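The wardrobe mistress at Zikell has a kettle that takes an age to boil, and she apologises for it twice before I have even got my coat off. I have come to talk to her about costumes for the company's summer programme, a pair of one-act ballets, and she has cleared half a sofa for me by moving a heap of petticoats on to the other half. She would prefer that I left her name out of it. "Put 'wardrobe'," she says. "That's what they shout up the stairs when they want me, so I may as well get used to seeing it written down."

Wardrobe, then, has been with Zikell for long enough to have dressed some of the present dancers' mothers. The company began life in a church hall, with one class of little ones and a gramophone, and these days it puts on two programmes a year in the old corn hall by the river, which seats 300 if the balcony is open. She came in to mend a zip, she tells me, and was asked whether she would mind looking at another one while she was there.

The summer programme opens with Kutum, a brand new piece of 40 minutes about a family who keep the last house on a flooding street. After the interval comes Skadetti, which older audience members may remember from its first outing, a comic ballet set in a railway refreshment room on the night the last train is cancelled. I saw it as a much younger person and have never forgotten the tea urn solo, and when I say so she claps her hands together and tells me the urn costume still exists.

"It's on top of the cupboard in a hatbox the size of a dustbin. I had it down in January to see what state it was in, and I must say it was better than I was! The hoops were sound. The covering was past saving, because it had been painted with something that went to powder, and every time I touched it I came away grey to the elbow. So I took the covering off, kept the hoops, and started again on top of them. Whoever made it first knew what they were doing. There's a little strap inside that goes round the dancer's ribs so that the whole weight isn't hanging from the shoulders, and I wouldn't have thought of that."

I ask how a person begins, with a whole ballet to dress and a bare rail. She thinks about this for so long that the kettle, at last, comes to the boil, and we have to break off for milk and sugar and a tin of very good shortbread.

"I go and watch," she says when we are settled again. "I sit in the corner of the studio with a notebook and I don't draw anything for the first few rehearsals. I write down what they do with their arms. If somebody's going to be lifted under the arms every few bars, you don't want a seam there, and you certainly don't want a sequin there. There was a show years ago, well before we had the corn hall, when I put a row of beads down the side of a bodice, and the poor lad doing the lifting had hands like a rose gardener's by the end of the week. He never said a word about it. It was his mother who rang me."

For Kutum, the arms are down and the trouble is all with the hems. The family in the story spend a good deal of their time wading, and the choreographer wanted skirts and trousers that looked heavy with water and yet could be danced in at full tilt. Wardrobe tried weights first, the little lead ones that go in curtains.

"Lovely for standing still," she says. "Then the eldest daughter did a turn and gave herself such a crack on the shin. So the weights came out the same evening. What we've ended up with is colour. Each hem has been dipped, and dipped again not quite so far, and then again, so it's darkest at the bottom and creeps upwards as it would if you'd really been standing in the river. The fabric's as light as anything. My daughter-in-law's bath will never be the same, but I've promised her tickets." 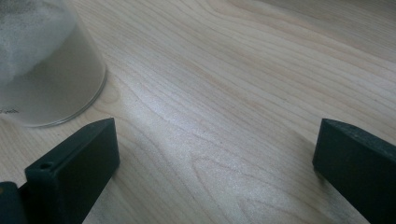 There are 75 costumes across the two pieces, counting the ones that are worn for less time than it takes to do them up, and every one of them has a card. The cards are kept in a long drawer that came out of a shoe shop, and each has a snippet of the cloth stapled to the corner, along with the dancer's measurements, the date they were taken, and any remarks. I was allowed to read a few of the remarks provided I kept them to myself, which I shall, although I will say that a surprising number concern biscuits in pockets.

Children are measured twice, once at the start and once a fortnight before opening night. "They grow in the Easter holidays," she says, with real feeling. "I don't know what they're given to eat. You send them off one size and they come back with wrists. So everything for the juniors has a deep hem and a spare inch and a half down each side seam, and I never, ever cut that away, even when it makes a bit of a lump. I'd sooner have the lump than be up all night setting in a panel."

She learned that from her own aunt, who sewed for a seaside variety theatre and could take in a waistcoat while its owner was wearing it and telling her a joke. As a girl Wardrobe spent her summers under the cutting table there, picking up pins with a magnet. She has the same magnet now, on a loop of tape behind the door. The aunt, I gather, held strong opinions on velvet (wonderful from the stalls, a misery to press) and stronger ones on tenors.

We talk for a while about money, since any conversation about costumes gets there in the end. Most of the cloth for Skadetti has come from Rajput, the fabric shop on the hill, who have supplied the company for years and who will put a roll end by if they think it might suit. She speaks of the place as other people speak of a favourite restaurant. The waitresses' aprons in the refreshment room were a tablecloth remnant from their back shelf, and the stationmaster's coat was meant to be somebody's curtains until the somebody changed her mind about the colour.

"I go in for thread and I come out with four metres of something I've no earthly use for," she says, "and then two years later there's a ballet with a stationmaster in it. I've stopped feeling guilty. It all gets used. Well, there's one orange that hasn't been used, but I live in hope."

Quick changes are what keep her awake. In Skadetti one dancer plays three different passengers and has to leave by the ladies' waiting room and come back through the main door as somebody else entirely, with a new hat and a new walk. The music allows six bars for the first change. It allows rather fewer for the second, and she has been to see the conductor about it.

"He was very kind. He said he could perhaps take the clarinet tune a little more thoughtfully." She laughs at that until she has to put her cup down. "We practise it like a dance, you see. There's me on the left, and there's one of the mums on the right, and the dancer comes off and stops dead with her arms out, and she must not help. That's the hard part for them. They all want to help! But if she starts on a hook while I'm starting on the same hook, we're finished. So she stands like a scarecrow and thinks about her next entrance, and we do the rest. The hat goes on last and it goes on from behind."

I wondered whether she ever gets to sit out front and see the thing whole, with the lights on it. She does, once, at the dress rehearsal, in the back row of the balcony with a torch and her notebook. The notes from the last programme are still in there and she reads me a page. Left shoe ribbon, second girl. Collar too white. Ask lights about the green. Hem, hem, hem.

"It isn't very romantic," she admits. "I'm looking for what's wrong. But there was a moment in the studio the other evening when they ran Kutum from start to finish with the skirts on for the first time, and the grandmother comes down the stairs at the end and looks at the water, and I'd forgotten to write anything for ever such a long time. I had to ask the pianist if any of the hems had been uneven. She'd been crying too, so she was no use whatever."

By now it is getting on for tea time, and there are feet on the stairs. A small boy in socks puts his head round the door to report that his braces have gone funny, and Wardrobe turns him about by the shoulders and puts them right while telling me where to find the side entrance to the corn hall, since the front steps are being repaired and the sign is easy to miss. A second child arrives with a button in her hand, and then a third who simply wanted to see who was visiting.

I ask, over their heads, what she is planning to do when the programme is finished and everything has been washed and carded and hung up again. She has been promised a week at her sister's, she says, with a garden and no sewing machine. She is taking a bit of hand stitching with her, all the same, only some collars, and possibly the orange.

Kutum and Skadetti are given together as one evening, with an interval, and the first performance is on 2018-05-23. The balcony will be open. Tickets can be had from the corn hall box office or over the counter at Rajput, and anybody who still has a photograph of the original tea urn is asked to bring it along, as Wardrobe would dearly like to know which way round the tap went.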